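Measuring the Brightness of Delta Cephei by Eye and with a Small Camera
Project report by Mhairi Dalgleish and Ming-te Su
Supervisor: Fraser Gunn
Submitted Monday, June 3, 2019

1. Aim

Delta Cephei is a variable star that gets brighter and fainter over a little more than five days. We wanted to find its period from our own observations, and to see whether estimates made by eye would agree with measurements from a small camera on a fixed tripod.

2. Background

Delta Cephei is a yellow supergiant that swells and shrinks regularly. At its brightest it is near magnitude 3.5 and at its faintest near 4.4, so it can be followed without a telescope. The rise to maximum is quicker than the fall, which gives the light curve a lopsided shape. Stars of this type are called Cepheids, and the link between their period and their true brightness is used to work out distances to other galaxies.

3. Method

We observed from the playing field at Plisgate on 30 nights, starting in September. The street lights on the north side were a nuisance, so we stood behind the changing rooms, where Cepheus was still well clear of the roof.

For the eye estimates we used two comparison stars, Zeta Cephei (3.4) and Epsilon Cephei (4.2). Each of us wrote down a value before hearing the other's. If the star looked halfway between the two, we recorded 3.8, and so on in steps of 0.1. When the star was fainter than Epsilon we had to guess how far past it to go.

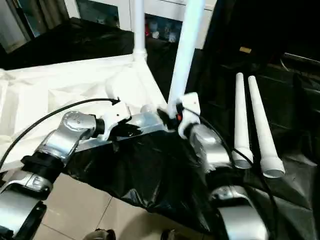

The camera had a 50 mm lens set slightly out of focus, so that each star covered more pixels. Exposures were four seconds long. We took them in batches and threw away any with cloud or trailing, which left 463 usable frames. Star brightness was measured in a fixed circle, with the sky background taken from a ring outside it, and turned into magnitudes using the same two comparison stars.

4. Results

We folded all the measurements on a range of trial periods and picked the one that gave the least scatter. The camera data gave 5.37 days and the eye estimates gave 5.4 days. The accepted value is 5.366 days.

The camera light curve shows the steep rise clearly. In the eye estimates it can be made out, but the points near minimum are spread over 0.3 magnitudes. Ming-te's values were usually fainter than Mhairi's by 0.1 – we did not correct for this.

5. Sources of error

Our comparison stars are not the same colour as Delta Cephei. Zeta is orange, and the eye and the camera respond to that differently. Haze low in the north affected the later nights. There is also a gap of nine nights in the record owing to bad weather.

6. Further work

A third comparison star fainter than 4.4 would help with the estimates near minimum. Kirsten Kowalchuk has suggested trying Eta Aquilae next, using the same lens and exposure time. Its period is just over seven days, so the observing run would need to be longer.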